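Trois semaines que l'atelier de Nitusari s'est offert deux bras, et l'on m'a promue « référente ». Le salaire, lui, est resté modeste. 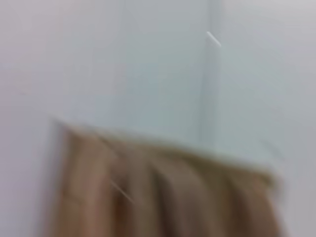
Surotcombe, le 14 juillet 2022

Jour férié, donc je travaille. Avant, je préparais 90 sacs par poste en pensant à mes vacances. Maintenant je surveille deux pinces noires devant un cabas beige à fermeture éclair et je pense aux pinces. La direction parle de 500 sacs d'ici décembre, sans préciser par qui.
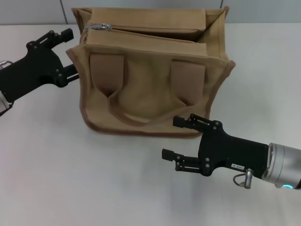 Les filles du conditionnement ont été mutées à Salinas, deux sont restées à l'étiquetage. On déjeune plus vite, il y a moins à se raconter. J'ai gagné un tabouret, un badge et le droit d'appuyer sur le bouton rouge. Mon épaule va mieux, je dois le reconnaître. Demain, formation Kudia, 82 pages à lire ce soir. J'en suis à la quatre.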